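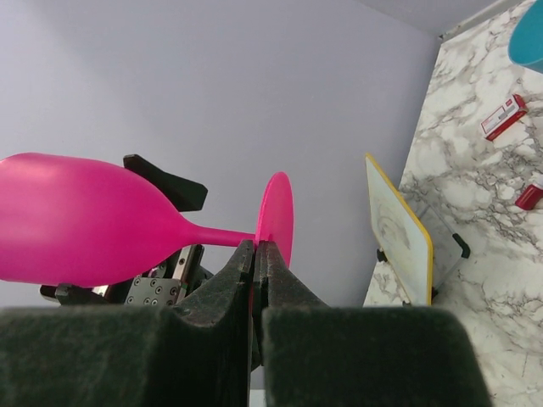 **Slide 1 - Scope**

Talk covers rental tableware for outdoor events: breakage, washing, storage. Catering menus are out of scope. Ifeoma Ekpo takes pricing after the break.

**Slide 2 - Breakage**

- Castitz site, one season: 224 stems issued, nine written off.
- Most losses logged at load-out, few during service.
- Read the Zuster column first, then Sasia. Different crate types, so do not compare totals directly.

**Slide 3 - Washing**

Rack stems upside down at a slight tilt. Pooled water under the foot leaves a ring. Pause for the rinse temperature question; Krystyna Duda has the log sheets.

- Plastic: short cycle, no heated dry.
- Glass: full cycle, cool before stacking.
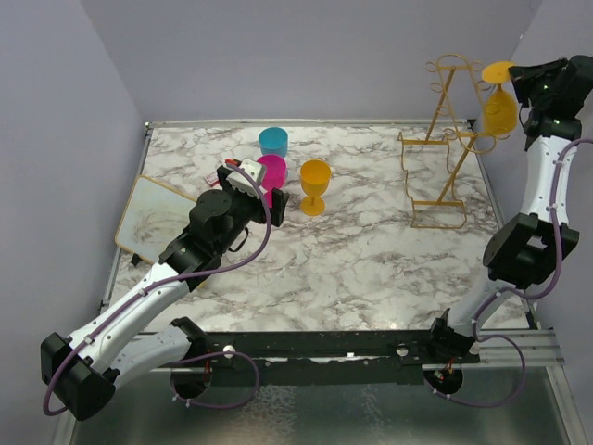
**Slide 4 - Storage**

Crates hold 200 pieces per pallet layer plan. Label two sides - short end and long end - or the count has to be redone at the dock. Tai depot still labels the lid only. Lok-yiu Kwan is revising that sheet for December.

**Slide 5 - Open items**

- Replacement fee wording (Ketill Hedegaard)
- Divider size for wide bowls
- Return window for late-night events, currently 9 a.m.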